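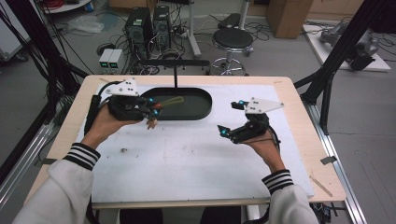
A foam board is not furniture, one reader of the spring report objected, and should never have been charged to the furniture line. We've thought about this for longer than it deserves. The board covers most of what we do at the work table, it lies flat, people lean over it all day, and there is no foam line in the budget. It stays under furniture. If Harance would like to open a foam line we will move it over and thank you for the clarity.

Otherwise, this report covers the Tolotby work room from the end of spring through August.

Summary

The table is in and in daily use. The seating is in. The floor is finished. The cables are not. We have spent a little less than planned on surfaces and a little more than planned on getting things up the stairs, and those of you who have visited will remember the stairs. The building dates from 1896 and was put up by people who carried everything in by hand and apparently in small pieces.

The table

We kept the light wooden table. The original plan called for replacing it with something tougher, and the quote we got from Catach was fair, but the top is flat and doesn't wobble, and it seemed a shame to throw out the one thing in the room that had never given us trouble. The money has gone back into the general pot.

The white foam board sits on top and is held with small gray clips at the sides. This replaced tape. Tape had been our policy for nearly 22 weeks and left a gum along the edge that took a full Sunday and most of a bottle of cleaner to get off. The clips cost $33 for the bag, with plenty left over, and changing a board is now a quick job that doesn't involve anyone's fingernails.

White was my choice and I will defend it, though with less energy than I did in the spring. Small things are easy to find against it. So is dirt. The present board has its share of specks and smudges, including a dark spot toward one corner that looks worse every time I look at it. We brush the board down at the end of the day. Brushing works on crumbs and does nothing for smudges. I had written "wipe-clean" in the proposal, and I would like to withdraw the phrase.

The dark oval tray has settled in toward the back of the board, in the middle. We tried it at the left, where the left-handers liked it, and at the right, where it collected elbows. The middle suits everybody about equally badly, so it has stayed. The raised rim is a help with small pieces. The black T-shaped bar stands behind the tray, and it has been left alone since it went up, which I count as an endorsement.

There was to be a box for loose odds and ends on the table. There is a box. It is on a shelf. The odds and ends remain on the table, and at the time of writing they include a thin wooden stick that has been living at the corner as if it paid rent. I have been asked whether the stick is listed in the inventory. It isn't, and I'm not starting.

Seating

The black round stools came from Hwang and have been the success of the period. They have chrome bases and they tuck back out of the way behind the table, on the side where people don't walk. The three old office chairs did neither of these things and have gone downstairs, where I'm told they are blocking a different room.

One complaint so far: no backs. Noted. Anyone who wants to lean back is encouraged to take their break somewhere else, and this has had a good effect on breaks.

The floor and what is on it

The gray floor was finished in early summer. It hides dust well, which pleased us until we worked out what it meant for sweeping. We now sweep by schedule, not by eye. The rota is on the door.

The line marked "cable tidying" has gone badly. The two black computer towers are still behind the table, side by side, in a tangle I described in the last report as temporary. We bought sleeves and ties. We laid them out. Then somebody needed to plug something in, and the ties are now very neatly arranged in a drawer. I am asking to carry this line over to the next period and to call it "cable tidying, second attempt" so that nobody is misled.

Inventory

The full list came to 103 entries, down from a much longer one that had counted each pencil. It has been sent separately. Please don't read it all at once. Where an item had no obvious name we gave it one, and if any of these seem strange to your office, they seemed fine to us at the end of a long afternoon.

Next period

Order a second foam board so that one can rest while the other works. Same size, still white, charged to furniture unless we hear otherwise.

Move the box from the shelf to the table and see whether proximity has any effect.

Cables.

Look again at the lighting on the window side, where the late afternoon sun comes in low and makes the board hard to look at. Catach has offered a blind. The price of the blind is under discussion and so is the width of the window, which was measured twice with different results. I suspect the window.

Receipts are in the usual folder, apart from the one for the cleaner, which got some of the cleaner on it and can be read only in part. The total is legible - the shop's name is anyone's guess.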